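I have been putting off the low oak cabinet in the study since November, and this month I finally dealt with it. It is the plain kind you see in offices, with two doors, a shelf across the middle and a long flat top that ends up holding whatever I was carrying when I walked in.

The cabinet came with the desk when I bought both secondhand. The desk went to my sister and the cabinet stayed. I like that it locks. I don't like that the key sticks out just where my knee goes when I sit sideways, but I have learned to sit straight.

The job was to decide what lives inside and what lives on top. Over the years the inside had filled up with paper. I had manuals for an Allero printer that died two apartments ago, a stack of Jugah catalogs, and the warranty for a Burkar kettle I never liked. I went through all of it in one afternoon and recycled 11 folders. What was left fit in a single tray, and I moved the tray to the bedroom closet so I could start over with an empty shelf.

Next was the blue case. It is flat and fairly big, and it has never had a home. It has been behind the door, under the bed and on the kitchen chair that wobbles. Tharushi Dewan, who used to share this apartment with me, always said flat things should be stored flat and down low. I wanted it on the shelf in the cabinet, and I wanted to be able to get at it without moving three other things first.

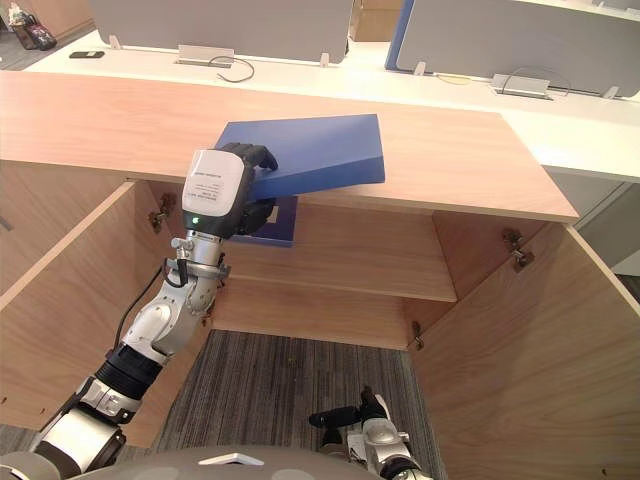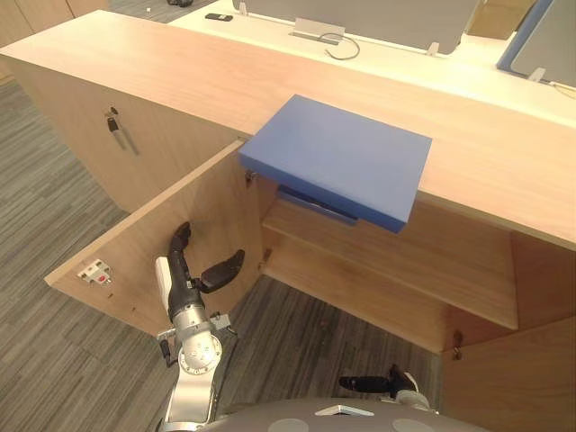
The blue case at the edge of the cabinet top, with the shelf open underneath.

I measured before I settled on anything. The shelf is 23 inches deep, more than I would have guessed from looking at it. Depth matters with something this shape, because if it sticks out even a little the doors won't close and then the lock is no use.

The shelf sits on small metal supports. I checked that they were pushed all the way in before I put any weight on it. One was a bit loose, so I pressed it back with my thumb and it has held since.

I thought about lining the shelf with felt. Ultness sells it by the roll, but the roll is far longer than I need and I would have to store the rest of it, so I skipped it. The wood is smooth enough.

The new rule is that the shelf is for flat things and the space below is for anything tall. The top is supposed to stay clear except for a lamp. I give that a month.

I still have to do something about the hinges on the right door, which squeak. I have oil somewhere, probably in the hall closet, and that is the next thing to sort out.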